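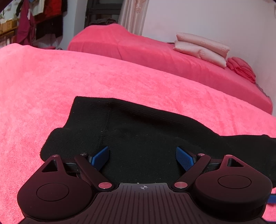 I have been knitting since April and my living room has not recovered. There's yarn in the fruit bowl, there are stitch markers in my coat pockets, and last week I sat on a cable needle (it was fine, the needle bent before I did). So when Macarena Medina asked who wanted to write the knits and blankets corner for this newsletter, I had my hand up before she got to the end of the sentence!

First thing, black yarn. I know a lot of you swear you'll never work with it again, and I get it. You can't see your stitches, you drop one at row 12 and find out at row 40, and every bit of fluff in the house comes to visit. What has helped me most is putting something pale on my lap while I work, so the light comes up through the gaps between the stitches. A pink blanket does the job nicely. Just don't use a fuzzy one if you can help it, or keep a lint roller next to you, because pink fuzz on black knitting shows up from across the street. Sofia Lobo uses an old pillowcase and says her eyes are much happier.

Second thing, washing. Fuzzy blankets get their own load, please, cold water and low heat, and no towels in there with them. For the knits I do a cool soak in the sink, a gentle squeeze (no wringing!) and then flat on a towel until the next day. Black can bleed a little the first time, so do it alone.

And folding, which I had to be talked into. I used to hang everything, and I now own one cardigan that reaches my knees. Fold knits in thirds, sleeves in, and stack the heavy ones at the bottom. Valter Pacheco rolls his and they look great, so maybe try that if your drawers are deep.

The blanket drive is up to 114 pieces, knitted and store-bought both, and we'd love to get to 218 before the cold weather. Clean and dry, any size, any color. Drop them at the Dosia front desk after 4 p.m., and if you've got leftover black yarn you can't face anymore, send it my way.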